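Home Stories Makers Interviews Shop Talk Archive Contact

Black Bowls, Pale Wood: A Conversation with Imani Pettigrew

June 2023

When I came to see Imani Pettigrew, she was washing her hands for the second time, and she asked me to wait until she had finished. "Clay goes into the small lines of the skin," she said. "Then I touch a glazed bowl and I leave a gray finger on it. So I wash, and then I wash again."

Pettigrew makes tableware under the name Timulia. Most of it is bowls, and most of the bowls are dark. She has worked in this way for 14 years, first in a garage that belonged to her aunt, and later in a rented building together with two other potters. I wanted to speak with her about a simple subject, which is how a person should keep bowls at home. I had three of her bowls in my kitchen, one inside the other, behind a cupboard door, and I suspected that she would not like this.

She did not like it.

"Please take them out," she said. "I don't say this because I am proud. A bowl in a closed cupboard gets used on Sunday. A bowl on a shelf gets used on every day. You see it, you put an apple in it, you put your keys in it. I don't mind the keys."

I asked her if the keys do not scratch the glaze. She thought for a moment and said that yes, they do, a little, and that she has customers who write to her about it. She answers every letter. Usually she tells them that the marks are metal left on the surface, and that a soft cleaning paste takes most of them away. Sometimes the marks stay. "Then you have a bowl with marks," she said.

Her interest in shelves began with a complaint. A restaurant owner had ordered 40 bowls from her, and one month later he called to say that the feet of the bowls were rough and had damaged the ones below. Pettigrew drove there in her car and looked. The bowls stood in high towers, and the staff pulled them out from the middle.

"I was angry for the whole drive, and when I arrived I saw that he was right," she said. "The feet were rough. I had not sanded them enough. But he was also wrong, because of the towers. We talked for a long time. He gave me soup in one of my own bowls, and it was a very good soup."

After this visit she began to sand every foot by hand with wet paper, and she also began to think about the place where a bowl stands. She wrote a small sheet which she still puts in each package. It says to stack no more than four, to put a cloth between the bowls if they are heavy, and to lift from the top. The sheet is printed at a small shop, Oltmanns, on yellow paper, and she told me that the yellow was a mistake of the first order that she later decided to keep.

We talked about the color too. People often ask her why she makes dark bowls when food, they believe, looks better on white. Pettigrew has cooked for many people in her life and does not agree with them. Rice looks good on black, she says, and so do oranges, eggs, yogurt and almost every soup that is not made of mushrooms. For mushroom soup she uses a cream-colored bowl made by another potter.

The harder question is the glaze. She makes both matte and glossy bowls, and the customers choose them for different reasons. A matte bowl hides dust but shows grease. A glossy one shows everything that is near it. "You buy a glossy black bowl and you have bought also the window," she said. "And the lamp. You should know this before you put it on the table. Stand where you will sit, and look."

She learned this from her mother, who sold furniture at a store named Vokmont and who had the habit of sitting down in every chair of a house before she gave an opinion on any table. As a child Pettigrew found it embarrassing. Now she does the same thing in the homes of her customers, and in cafes, and she did it in the room where we had our conversation. She sat first on my side, then on hers, and asked me to move my glass.

On wood she is strict. She likes her bowls best on pale wood with a visible grain, and she does not like them on black stone, where, she says, they go away. She also does not like them on glass. "On glass they make a noise, and I become nervous."

I asked what a person should do who has only a dark table. "Put a cloth," she answered. "Or buy from somebody else. There are so many good white bowls in the world, and I am not offended."

For the shelf itself she has a few rules, although she said several times that they are only her own. The board should be longer than what you need today. It should be deep enough that the widest bowl does not come over the front. The support should be thin. She prefers a narrow black metal frame, open on the sides, so that the light can come to the bowls from more than one direction. She bought one frame of this type from a metalworker, Grosimetti, and it took 18 weeks until it was delivered. When it came, it was too wide for her car. They tied it on the roof with a rope, and she drove home very slowly, with other drivers making signs to her.

"The first thing I did was to fill it," she told me. "I put everything on it. Bowls, cups, a teapot that I did not even like. It looked like the shelf of a store which is closing. So I took everything down and started with one bowl, and I waited some days, and I put another one."

A row of three is what she recommends to most people now. They should not be all of the same size, in her opinion, and they should have air between them, so that a hand can go around each bowl without touching the next. A small upright object can stand near the end of the row if you have one that you like. She does not recommend candles, because of the wax, and she has an old dislike of decorative letters.
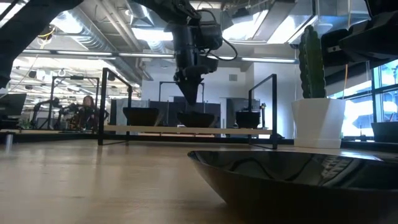
"And a plant," she said. "I always come to the plant at the end and people are surprised, because they think that I will speak only about clay. A bowl is low and round. If you have only bowls, your eye stays down. You need one thing that goes up."

Her choice is a cactus, a tall one with ribs, in a white pot. The reason is partly practical. It drops no leaves into the bowls, and it does not need her when she travels to the markets in October. But she likes also the shape of it. The ribs go in one direction and the rim of a bowl goes in another, and she says that this gives rest to the eyes. For the pot she accepts corners and flat faces, which she would never make herself. "I can't make a straight thing. I tried. It was very sad to look at."

A cactus should be near a window, and a shiny bowl near a window needs to be wiped more often. I told her that this sounded like a conflict. She agreed, and said that she wipes hers with a dry cotton cloth when she waits for the coffee. She does not polish them with any product, and she asks that other people don't do it either, if they plan to eat from them.

Before I left, I asked about prices, which is a subject that potters do not love. Her middle size costs 70 dollars. She knows that this is a lot of money for a bowl. Some visitors to her stall pick one up, turn it over, read the price on the foot and put it back with great care, as if the price made it heavier. She told me that she is glad when they turn it over, because then they have at least touched the foot, and the foot is the part on which she works the longest.

She had an unfired piece drying on a board, and she wanted to trim it before the edge became too hard, so we stopped there. I asked if I could send her a photo of my kitchen after I had moved my three bowls.

"Send it," she said. "But first sit down in the chair."

I moved them on the same evening. The largest one has lemons in it now, and the smallest has my keys.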